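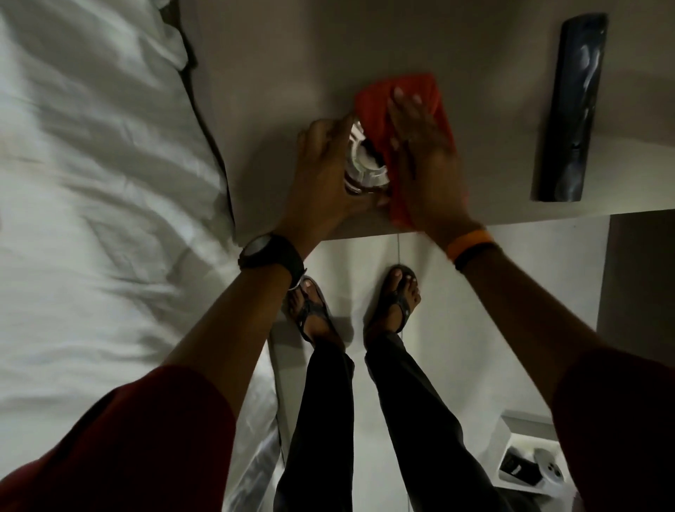
Page last changed: 17/12/2024

Spent the morning on the wiping clips again. The two-handed ones are the ones I care about, where one hand holds a jar or a glass in place and the other works the cloth. The set now stands at 532 clips of people cleaning small objects in bedrooms and kitchens, all seen from the head, and I have been through every one of them at least once. My eyes are tired.

The question is still the one I wrote down at the start of the month: if we train the policy on human clips first and robot clips second, how much does the contact label on the still hand matter? Up to now we have labeled the moving hand only. The hand that steadies the object got tagged "idle," the same tag we use for a hand resting on a knee. I didn't like that when Teodoro Cruzado and I set it up, and I like it less now. A left hand wrapped around a jar while the right presses a cloth against the glass is doing half the job.

So last night I ran it both ways. Same network, same 2000 training steps on the human clips, then 1000 on the robot clips. Run A had the old tags. Run B had a third tag, "hold," for any hand that has its fingers on the object and is keeping it in place. I named the runs Tidham and Bulard because the server wants a name and I had used up all the rivers.

Results came in before lunch. Tested on the bench with the glass jar, 33 tries each. Tidham, the old tags, wiped the jar without tipping it or pushing it off the mark in 14 tries. Bulard did it in 22. Most of the Tidham failures look the same. The left gripper closes, lets go as the right one comes in with the cloth, and the jar slides. With Bulard the left side stays closed, and what goes wrong is mostly on the cloth side: it bunches up, or the right arm comes in too low and catches the table edge.

I don't trust this fully yet. It is one jar and one seed. The jar also has ridges, and a smooth one would slip more. I want three seeds and at least two other objects before I say anything in the Lorano meeting.

Other things from today:

Clear glass is still bad for the object masks. The mask takes in whatever is behind the jar, or drops the near side and keeps the far one. I fixed nine by hand and stopped. For the "hold" tag I only need the fingers and a rough box, so it can wait.

Bright cloths are easy. The red one gets picked up every time, even when the hand covers most of it. Gray cloth on a gray top is close to hopeless and I moved those clips to a separate folder.

The forearm model got confused by watches and wristbands early on and put the wrist too far up the arm. Teodoro's fix from last week seems to hold. I spot-checked a few clips with a watch on one arm and a band on the other, and the wrist point sat where it should on both.

Talked to Avotiņš on the phone after lunch. She asked whether "hold" should be split into holding against a surface and holding in the air. Probably yes, but that means going back through all the clips, and I would like to see the other seeds first. She also wants the length of each hold written out in the table. I said I'd add the column.

Started seeds two and three at 4:40. The queue is long, so they won't be done until morning. Need to remember to copy the Bulard weights off the shared disk before it gets cleared.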